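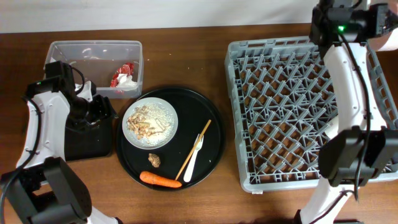
# Civau: table-clearing stack for two arms

Search this repo... Go to file

December – posted by Iddrisu Kyei

Hi! Civau is the control and planning code I've been building at Jallent for clearing a tray with two arms. It takes the camera streams in, decides what goes where, and sends joint targets out. Scraps and food go in the clear bin, dishes and utensils go in the rack. I wrote most of it on top of Ofori (our older motion library, which you'll need installed first), and I've tried to keep the odd bits out of your way, but a few of them still stick out, so please read the part on timing before you file a bug.

## What you get

- `plan/` – the task planner. It's a plain priority queue with a few rules on top, and you can read the whole thing over a coffee.
- `percept/` – the object labeler and the grasp picker.
- `ctl/` – the low-level loop, which runs at 50 Hz per arm.
- `clurkari/` – the log viewer. Clurkari started as its own project and still has its own settings file, sorry!
- `episodes/` – 1593 recorded episodes, each with head and wrist video plus joint states.

## Getting it going

Install Ofori, then run `make setup` and copy `site.default.yaml` to `site.yaml`. Put in your own camera serials and the height of your table. After that, `civau check` moves each arm a tiny bit and prints a pass or a fail. Keep your hands clear while it runs, even though the moves are small.

If the check hangs, it's nearly always a camera that came up on the wrong port. Unplug, replug, run it again. I do this most mornings.

## Wrist camera notes

The grasp picker hands over to the wrist camera once the gripper gets close, and that's where most of my time went this year. A held object can fill half the view, so anything that treats "biggest blob" as "next target" will happily try to pick up what it's already holding. I mask the held item using the gripper opening and the last good label.

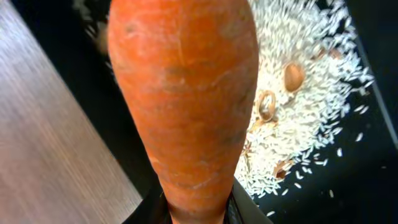

The mask is a bit greedy, so small stuff right next to the held item sometimes disappears along with it. You can turn it down with `held_mask_grow` (the default is 7 pixels). Motion blur is the other headache – I drop blurry patches when looking for new targets but keep them for tracking, and if you swap that around you'll get a very jumpy arm.

## Timing

Head frames come in at 30 per second and the control loop runs faster than that, so `ctl/` fills the gaps by holding the last plan. It works fine for slow moves. For handoffs between arms, set `strict_sync: true` and accept that everything gets slower.

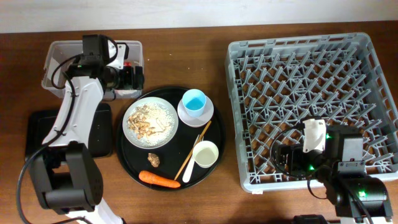 The planner orders its work by how much trouble an item can cause if it gets bumped. Open containers rank highest on that list, then loose food, then the hard stuff. On a tray like this one, the small bowl of pale liquid gets a wide keep-out zone and the chopsticks and spoon beside it end up with awkward approach angles, so don't be surprised if the arm takes a long way in. You can shrink the zone with `spill_margin`, but do it in simulation first, please.

## Known problems

- Clear plastic is hard for the labeler. I set the bin's position by hand in `site.yaml`, and you should too.
- Thin utensils lying close together get merged into one object. The splitter in `percept/split.py` helps when they're at different angles and does very little when they're nearly parallel.
- Scattered grains have no grasp plan at all. The labeler marks them as `loose` and the planner skips them.
- Clurkari eats memory on long logs. Close it between episodes.

I go through open issues on Friday, so if you send me one with the log folder attached I'll get to it then. Pull requests for the splitter are very welcome!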